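Comparing Two Grippers Over the Winter

This post records the results of a comparison carried out in February between two parallel grippers, the Drullska and a GALBOT unit, on the same arm and with the same Halliday controller. Several readers have asked for the outcome, and the notes have now been put in reasonable order.

The purpose was modest. My colleague Wayne Lachance and I wished to establish which gripper should remain on the arm for household work, meaning soft goods, thin sheets and small objects left on furniture. Both units were run from the same scripts, and the closing speed was held constant throughout. The total number of recorded grasps was 1,357, counting attempts that were stopped by hand.

Mounting took longer than expected. The Drullska requires an adapter plate, and the plate supplied by Grindach had one hole slightly out of line. Wayne opened it with a file. The GALBOT unit went on without modification, although its cable had to be rerouted past the wrist joint, and we lost an evening to a connector that had not been fully seated.

Thin plastic sheeting proved to be the most demanding material. It folds, it clings, and it gives the depth estimate very little to work with. The wrist camera view is of particular value in this kind of work, as it shows the finger linkages and a thin sheet together.

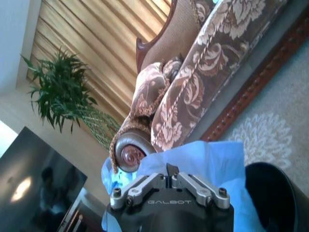 The Drullska was the stronger of the two on firm objects. It closed squarely and held its position well when the arm changed direction. On sheeting, however, its wide fingers tended to push the material away before closing on it. The GALBOT unit was more reliable there, provided that the approach angle was kept at 45 degrees or less. Steeper approaches gave mixed results with both.

The controller deserves a brief comment. Halliday firmware version 2 introduced a short delay between the close command and the force reading – long enough to upset our release logic. Returning to the earlier version removed the delay. We have written to the manufacturer and await a reply.

Camera exposure was fixed for all runs. Automatic exposure had caused difficulty in rooms with a bright window, and the Trostevia calibration tool does not handle changing brightness well. A full calibration takes 5 minutes and was repeated each time a gripper was exchanged.

For the present, the GALBOT unit will stay on the arm. The Drullska has been returned to its case with the corrected plate, and it will be fitted again when we begin the tests with jars and bottles. The grasp logs are being checked for duplicate entries and will be posted on this page afterward.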